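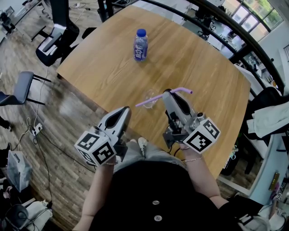

## 4.2 Posenschätzung und Segmentierung der Greifphasen

**Abb. 3:** Aufgabe »Trinkhalm in Becher«, Kopfansicht. Rechter Greifer hält den Halm, Markerwürfel an beiden Geräten.

Eingabe für Plikurel sind die synchronisierten Kopf- und Greiferströme, Takt 30 Hz. Pro Gerät wird die 6D-Pose aus den Würfelmarkern bestimmt, danach Glättung auf SE(3). Kein externes Tracking. Fällt die Sicht auf den Würfel weg, übernimmt die visuelle Odometrie der Greiferkamera – Umschaltung über die Kovarianz, nicht über einen festen Schwellwert (Begründung in Abschnitt 3.4).

Der Datensatz Hutanard enthält 3.312 Episoden. Aufteilung nach Personen, nicht nach Episoden, sonst sickert der individuelle Bewegungsstil in den Testteil. Die Segmentierung läuft in 2 Stufen:

1. Kandidaten für Phasengrenzen aus Öffnungsweite und Relativgeschwindigkeit der Greifer.
2. Zuordnung der Phasen (Annähern, Greifen, Einführen, Lösen) durch ein kausales Faltungsnetz, Fenster 20 Bilder.

Stufe 1 übersegmentiert absichtlich. Zusammenführen ist billig, verpasste Grenzen sind es nicht.

Schwierig bleibt der Halm. Dünn, in der Kopfansicht nur wenige Pixel breit, am Becherrand kommt das Glanzlicht der transparenten Wand dazu. Tiefenschätzung dort praktisch unbrauchbar. Wir modellieren den Halm deshalb als Strecke mit fester Länge und schätzen nur Richtung und Griffpunkt, der Griffpunkt ist über die Greiferpose schon grob bekannt. Die Greiferansicht liefert die Richtung, die Kopfansicht den Bezug zum Becher.

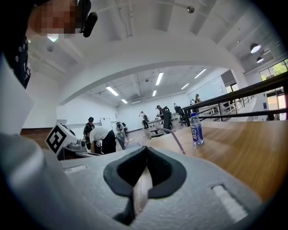 Dazu kommt der Hintergrund. Bewegte Personen weiter hinten im Raum erzeugen Merkmale, die sich der Odometrie als statisch verkaufen, solange die Bewegung langsam ist. Abhilfe: Merkmale werden nach Parallaxe gewichtet, Gesichter schon vor der Extraktion verpixelt und maskiert. Der eigene Greiferkörper wird über eine feste Maske ausgeschlossen, die Finger über eine von der Öffnungsweite abhänige. Deckenleuchten bleiben drin, sie sind als Anker recht brauchbar.

Die Planung (Kovalchuk) sieht von all dem nur die geglätteten Trajektorien, die Phasenlabels und die Halmrichtung samt Unsicherheit. Ist die Unsicherheit beim Einführen zu gross, wird die Episode nicht verworfen sondern im Verlust herabgewichtet. Für die beidhändigen Aufgaben wird zusätzlich die Relativpose der Greifer übergeben – der gemeinsame Fehler der Kopfpose kürzt sich dabei weitgehend heraus. Ablation dazu in Abschnitt 5.1, Implementierungdetails im Anhang B.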